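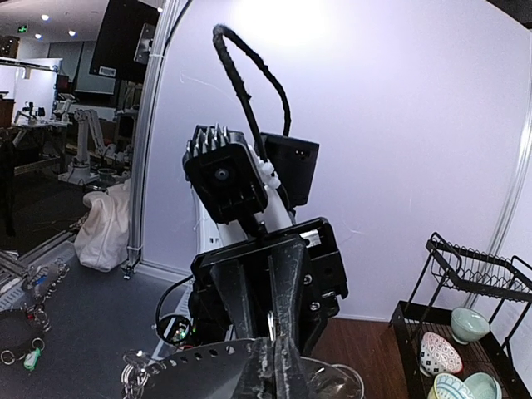 ## Chapter 8: Washing Up and Draining

Drying is half the job. Most home-care courses spend a full session on washing and five minutes on what comes after, and then the bowls go back in the cupboard damp. This chapter starts at the other end — the rack first, then the sink.

By the end you should be able to:

- set up a drain rack before the water is run
- place bowls so they shed water and don't knock
- tell a two-tier rack from a flat one and say when each is worth the space
- keep metal and ceramic apart

### 8.1 The rack

A black metal rack with two tiers, four ceramic bowls on the lower one. Wire basket up top. Two of the bowls pale green, one white with black and red geometric patterns, one cream with blue. Ordinary household load, mixed set. Stainless steel is a separate matter, see 8.4.

Two tiers means more dishes on the same patch of counter. Also means drips. Whatever sits on top drains onto whatever sits below, so the top goes to light things — cups, lids, small plates. Heavy bowls low. A rack loaded top-heavy will tip when you pull one piece out in a hurry.

Flat racks: fine for one or two people. Easier to wipe under. The Cikwood flat rack used in the Trotdale exercises later on is this type.

### 8.2 Placing a bowl

Bowls are harder than plates. A plate stands in a slot and thats that. A bowl has a belly, and it rolls.

1. Shake once over the sink.
2. Lower tier, rim down or leaning.
3. Leave a finger's width to the next one.
4. Check the foot. The ring underneath holds water when the bowl is upside down — tip it off.

A bowl flat on its rim traps steam. Leaning is better. On its side is OK if something stops it rolling.

Patterned bowls, go gently. Some patterns are painted over the glaze and will scrape on wire.

### 8.3 Under the rack

Wood needs a tray or a folded towel under the feet, every time. Standing water lifts the finish and leaves a ring you wont get out. Tile and steel are more forgiving but still need wiping at the end of the day.

**Key words:** drain rack, tier, foot ring, glaze, tray

**Before you read on:** look at the rack at home, as it stands now. Sketch it. Mark where the water goes. Bring the sketch to the practical on page 33.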